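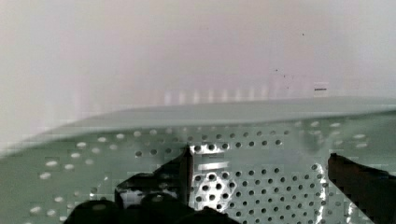
Perforated metal, grey-green.

Running a Venue Night, Week 2
Notes: programming a brunch or late session
Tutor: Kyriaki Rallis

Search this site Go

Last week covered finding a site. From now on we use Cullholm as the working case: a hall licensed for up to 600 standing, or 200 seated at tables.

1. Pick the format first
A seated brunch with live music earns from food. A standing show earns from the door and the bar. Mixing the two on one ticket causes queues, as Periklis Gavalas found when he ran the Olline nights. Guests who had paid for a table arrived to find people standing in front of it.

2. Set times backwards
Start from the licence finish and work back through last drinks, headline act, support, doors and sound check. Leave a gap between sound check and doors for the kitchen.

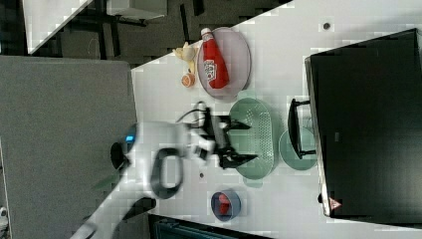 Table with ketchup, plates and a green colander.

3. Food
Keep the menu short. Ask the kitchen what it can plate in one sitting, then sell that number of tables. Dietary requests close the day before.

4. Budget
The artist fee for the exercise is $2000, paid after the set. Sound hire is separate. Put the centre's cleaning charge on its own line.

For the tutorial: read the Zudia running sheet and mark where you would move the second act. Aurelio Urquijo takes the December group.

2 comments
Share

We use cookies to remember your settings. Accept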